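Three hundred kitchens and one camcorder

September 2022

I have spent most of this winter watching a robot arm that doesn't exist pick up things that don't exist in kitchens I couldn't afford. My neighbours believe I work in automation, and I've stopped correcting them.

For anyone who missed the last post: the method is called Sterkeo, and the idea behind it is fairly dull, so I had hopes for it. You train a grasping policy entirely in simulation, but instead of fiddling endlessly with colours and lighting, you shuffle the furniture. Bench heights, corners, where the arm is bolted down, what's been left lying about. The object to be grasped stays the same for a whole batch. The bet is that a policy forced to cope with awkward joinery learns something general about approach angles, and quits memorising the one nice bench it grew up with.

We generated 300 layouts with Preltton, our scene builder, which has firm views on granite. Each layout got its share of clutter from the prop library. Nobody curates the prop library. You ask for a kitchen and you get a length of timber on the bench and a spray bottle at the back, much like my own place during the renovation.

The camcorder is my favourite object in the set and the policy's least favourite. It has a boxy body at one end, a barrel at the other and a handle along the top that looks like a gift to any gripper. The early policies went for the lens every time. Sterkeo comes straight down from above, and I was unreasonably pleased the first time I saw it.
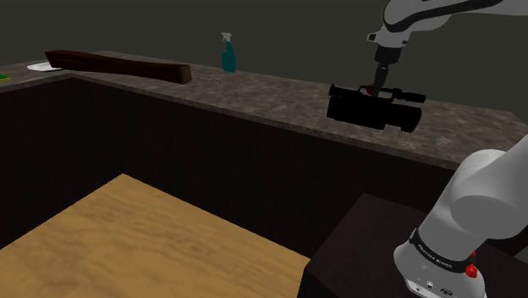
What the numbers said

Over 1422 evaluation trials on layouts held out from training, Sterkeo beat our old baseline, Benkirane, by 12 percentage points on grasp success. I checked this more than once, as I didn't trust it and I wrote the evaluation script.

The gain is lumpy. L-shaped benches improved a lot, straight ones barely moved. Of the 36 layouts where both methods did badly, most had the arm mounted low and close to a cupboard, so it spent its time negotiating with its own elbow. More training didn't help there. I suspect the planner, but I always suspect the planner.

None of this has touched hardware. Sustitz has promised us bench time in October, when I expect friction to have its usual word with me. Code goes up once I've taken the swearing out of the comments.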